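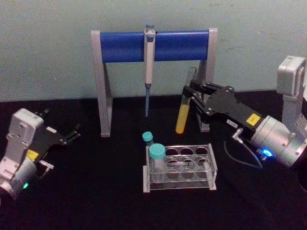
Smoke Cleansing and House Blessing: Your Questions

We love getting mail about this stuff! These are the questions that land in the Trosside inbox most often, with the answers we give to friends.

What is smoke cleansing?
Burning dried herbs, resin or wood and letting the smoke drift through a room to clear out heavy or stale energy. People all over the world have done some version of it for well over 1,000 years, and every family seems to have its own way.

Do I have to use white sage?
No! Rosemary, cedar, juniper, bay and plain garden lavender are all lovely. If you have a rosemary bush, you already have everything you need (except the matches).

How do I start?
Open a window in every room. Light the end of your bundle, let it catch, then blow out the flame so it smolders over a fireproof dish. Start at the front door and walk clockwise, wafting smoke into corners and closets and behind doors. Finish where you began.

What should I say?
Whatever you mean. "Only peace is welcome in this house" is a favorite of ours. Some readers say a psalm, some sing, and one wrote from Bultlow to tell us she just hums the whole way around!

How long does it take?
A small apartment takes 20 minutes if you don't rush. Our own place has a cellar and an attic, so we put the kettle on first and make an evening of it.

How often should I do it?
Moving in, after an argument, after a long illness, and whenever the place feels off. Plenty of people also like the new moon. We always do a big one in December before the relatives come.

My smoke alarm keeps going off. Help!
Use less. One smoldering leaf is plenty for a bedroom. Please don't take the batteries out.

Is it safe around pets and babies?
Keep them out of the room until the air is clear, and skip smoke altogether if you have birds or if anyone has asthma. A bowl of salt water or a little bell works beautifully instead. Bells are so much fun!

What do I do with the ashes?
Press the bundle out in sand, make sure it's completely cold, and bury the ashes outdoors. We tuck ours under the hedge.

I felt nothing. Did I do it wrong?
Not at all. Some people get goosebumps and some just notice they slept well. Give it a few days, and try again with a different herb if you feel like it.

Can I do it for someone else's home?
Yes, with their permission. Let them carry the dish if they can.

Page updated 2020-03-07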